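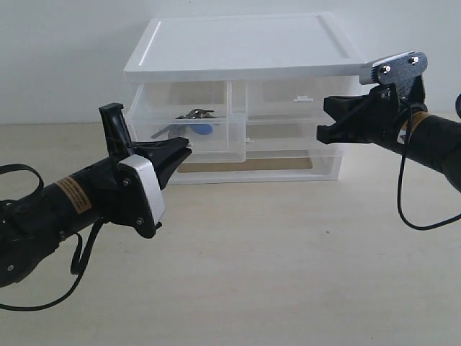
Marichka Ivanyshyn wrote to us in December to say that she had owned hers for 15 weeks and had not once been late because of her keys, though she had found plenty of other reasons. We've put her letter near the top of the page, as it is the nicest one we've had.

Nernby Clear Drawers, two over two

A small see-through drawer unit for the things that live in your coat pockets. Four drawers, a flat white top with a raised rim, and clear plastic everywhere it matters, so you can see your keys from across the hall and still walk out without them.

It stands on any flat surface. We like it on a pale one, against a plain wall, where it looks tidier than its owner.
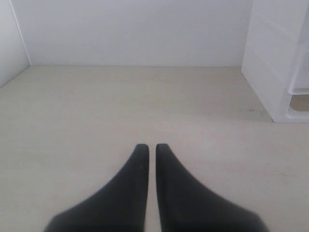
Plain worktop, white walls.

Each drawer pulls out a long way, so big hands are welcome. The little tabs on the fronts are small, and Ivan Maksymiv in our returns department would like you to know they are for pulling, not for hanging a dog lead on. A bunch with a couple of door keys and a chunky round fob fits in flat, though here it waits on the table,

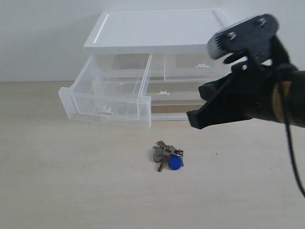 and so do stamps, spare batteries, plasters and the Allen key you have kept from every wardrobe since college. Full-size scissors don't fit. We have had letters.

Wipe with a damp cloth. No dishwashers, please; Salamatu Ekpo tried it for us and the result now holds paper clips, at an angle.

Spare drawers are sold singly. Allow 6 working days, or 36 if you order from the Grorkau shop, where they still write things down.
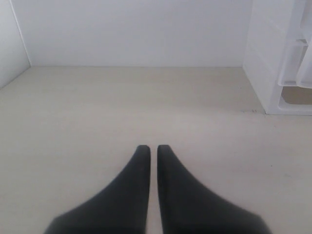

Returns

You have 90 days to change your mind. Please check all four drawers before you post it back. We are holding three passports.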